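Grivstead Badge Sash and Patch Kit

If your child has just started out with a scouting group, you already know how quickly those little patches begin to pile up on the dresser. The Grivstead kit gives them a proper home, and we think it's one of the nicest first purchases a new scout family can make. The sash is a soft, washable cotton twill in forest green, wide enough for two patches side by side, and it comes with everything you need to get the first few badges on before the next meeting (even if you haven't threaded a needle since your own school days!).

What comes in the kit
One Grivstead sash, in youth or adult length
17 blank felt backings, ready to trim
A card of matching green thread and 2 blunt-tip needles
A fold-out placement guide with room for your child's own notes
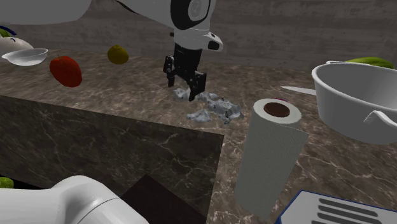 Choosing a size
Measure from the top of the shoulder, across the chest, and down to the opposite hip. Most children in the younger ranks wear the youth length, and there is a generous hem at the bottom that can be let down later on – we've heard from plenty of families who got several years out of one sash that way. If your scout is tall for their age or likes to wear a heavy jacket underneath, go ahead and order the adult length.

Putting the patches on
Lay the sash flat on a hard surface and pin each patch before you sew. Small, loose stitches around the border hold well and come out easily when a rank changes. Older children can do this part themselves with a little help, and it makes a lovely evening project at the kitchen counter.

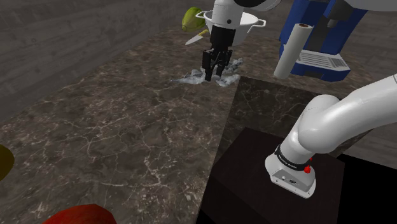
Marbled brown countertop with pale veining.

Care
Machine wash cold with the patches on, inside a mesh bag if you have one, and hang to dry. Please don't iron directly over the embroidery.

Goes well with
Nustness neckerchief slide, plain or braided
Tetteh handbook cover with pencil loop
Nidholm keepsake box – holds 13 loose badges in felt-lined slots

Group orders for packs and dens ship together in one box, with each child's name on the bag if you send us a list.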